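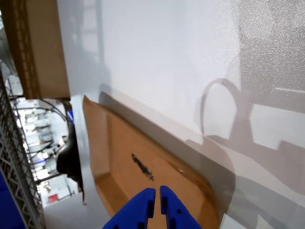 Packing trays get little attention from the people who use them, according to the packing lead at Werkura, a small parts distributor that ships 2,466 line items out of one building. Her job is to decide which trays go back into use and which go to recycling. "A tray is a tool. If it holds its shape, it stays." She inspects on a white surface, where a shallow brown tray with a raised rim is easy to judge. The black marker scribble on the floor of a tray does not count against it. "Ink is cosmetic. I look at the rim first, then the corners, then whether the floor is flat."

The shop buys its trays from Toretix in bundles of 50. Before that it cut its own from shipping cartons, a practice she ended in April. Homemade trays varied in depth by as much as 3 millimeters, and the stacks leaned. "You could get 6 high before it was a problem. That wasn't enough for the shelf we had."

She keeps the written rule short. A tray with a split corner is recycled. A tray with a soft floor is recycled. Anything else is wiped with a dry cloth and stacked with the rims aligned – no water, no spray. 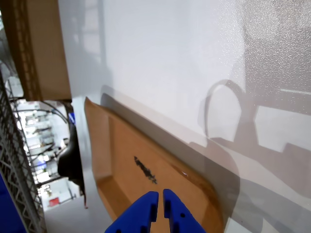
Storage took longer to settle than inspection. Solid shelves collected dust, and trays left flat on them picked up moisture from the floor cleaning. She now prefers open metal wire, like the gray rack with crisscrossing rods at the left, for anything made of paper fiber. "Air gets to both sides. With a solid shelf you only dry the top." The spacing between rods matters as well, as a wide gap lets a loaded tray sag in the middle.

Asked about plastic replacements, she said she had tested one set and sent it back. The trays were stronger but slid on each other when stacked. "I'd look at them again if the bottoms had some grip – the price was fine."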